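Notes for anyone about to start recording kitchen demonstrations with the handheld or arm-mounted gripper. I wrote the first version of this in July for two people, and it's now been passed to enough of you that it deserves a tidy-up. Put the kettle on, it rambles a bit.

# Recording good demonstrations on a kitchen bench

The task set we call Ollell is all bench-top work: boards, bowls, cloths, cutlery. We're after 1,000 demonstrations in the end, but please don't think about that number while you're recording. Think about the next 80, which is one board task done properly with a decent spread of starting positions.

## Before you start

1. Wipe the wrist camera lens with a dry microfibre cloth. A thumbprint you can hardly see will put a grey haze over a whole afternoon's work.
2. Check the fingertip pads are seated squarely. If one has crept around, press it home and open and close the gripper a few times.
3. Start Grado, our logger, and make sure the joint readings and the video are both ticking over. If only one of them is moving, restart the lot.
4. Name the session with the task first and your initials second. Karkach sorts on the task name and gets very confused otherwise (so do I).

## Setting the board down

Start each recording with the board somewhere a real person might have left it. It's awfully tempting to line it up with the edge of the bench every time, and I did exactly that for my first 62 recordings, all of which Lachlan Tamihana kindly asked me to do again. A bit of an angle is lovely. So is having the board run well out of the wrist view, provided the camera can still find one corner and a good length of edge.

The juice groove deserves a mention too. It follows the outline a short way in from the edge, and on dark timber it can look rather like the edge itself, so we want plenty of approaches where both lines are in view - the groove and the true outer edge.

Leave the rest of the kitchen alone. Rails, cupboards and whatever colourful bits live beside the bench can stay where they are, as the model will have to cope with them sooner or later.

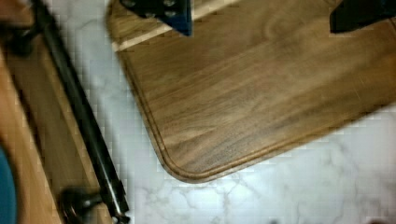
## Making the approach

1. Bring the gripper in over the board with the fingers open, and pause for 2 seconds. The pause gives us a clean starting point when we trim.
2. Move towards the edge you mean to grasp in one unhurried motion. Small corrections are fine and quite useful to keep.
3. Close gently. Stone benchtops are unforgiving, and so is the person who owns one.
4. Slide or lift as the task card says, set the board down, open the fingers fully and back away before you stop recording.

If you fumble it, carry on and try to recover. Mark the recording "recovered" in Grado and keep it. Only bin a recording if the arm faulted or the video dropped out.

## Labelling and upload

Do your labels the same day, while you still remember which go was which. Each one needs the task, the result, and a short note on anything odd, such as sun coming across the bench halfway through. Then copy the folder to Akanda and wait for the checksum to come back green before you clear the laptop. Please do wait for it, even if your ride home is idling out front!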